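Tonmont College of Veterinary Medicine
Clinical Placements Working Group
Minutes, October meeting

Present: Skye Kinnear (chair), Beathag Rutherford (minutes), site leads for Raletti and Bugti, two student representatives
Apologies: site lead, Druvum

1. Previous minutes
Accepted with one correction. Item 4 should read "equine rotation", not "bovine rotation".

2. Placement hours
The fourth-year requirement stays at 645 hours. Of these, 516 must be logged at an approved practice. The remainder may be taken in the teaching hospital or the diagnostic lab. The Raletti lead asked whether overnight call counts in full. Agreed that it counts only when the student is on the premises.

3. Case logs
BR reported that several logs were returned for missing species or missing supervisor initials. Students will have until Friday to correct them. Late corrections go to the chair - not to the practice.

4. Host practices
Bugti can take students again once the second exam room is open. Druvum sent a written note asking for a shorter orientation. Deferred until the Druvum lead can attend.

5. Housing stipend
Set at $585 per rotation. Students placed within 60 miles of campus are not eligible. The student representatives asked for payment before the rotation starts; SK will take this to the finance office.

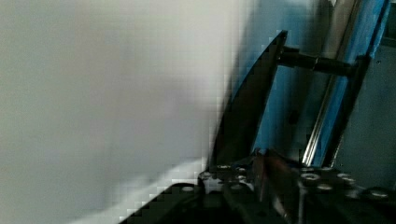

Can a student split one rotation between two practices?
Only with written approval from both supervisors, filed before the first day.

6. Actions
SK - finance office, stipend timing
BR - reissue log template with initials field marked as required
Bugti lead - confirm opening of exam room

Meeting closed at 4:20 p.m.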